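Recording Towel Folds With a Hand-Held Gripper: What Works on a Bed 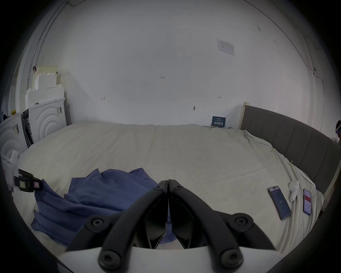 Fingers closed, blue cloth crumpled in loose folds on the sheet.

I've been gathering folding examples for our learning system at Lenus, and a bed is a fussier work surface than you'd think! A few habits have saved me a lot of re-recording.

Pull the sheet tight before you start if you can. Wrinkles love to get pinched along with the cloth, and then you're folding the bed too. I go for a cloth that's a different color from the sheet, so the edges are easy to find when I'm labeling later.

Start every take with the fingers closed, and hold still while you count to 3. Crumple the cloth a new way each time (drop it, twist it, kick it if you like). My first 24 takes all began from practically the same heap and I had to throw most of them out.

Go slow at the corners. Pinch, lift a little, wait, then move. If you miss the grab, keep going and try again in the same take – Nektarios Andreadis, who trains on my files, likes having the recoveries in there.

Check the screws on the finger linkages between batches. Mine get loose after a long afternoon.

Name your files as you go. I left 213 of them for one evening in November and never again. The goal is 1000 folds, so I'd better get back to my towels.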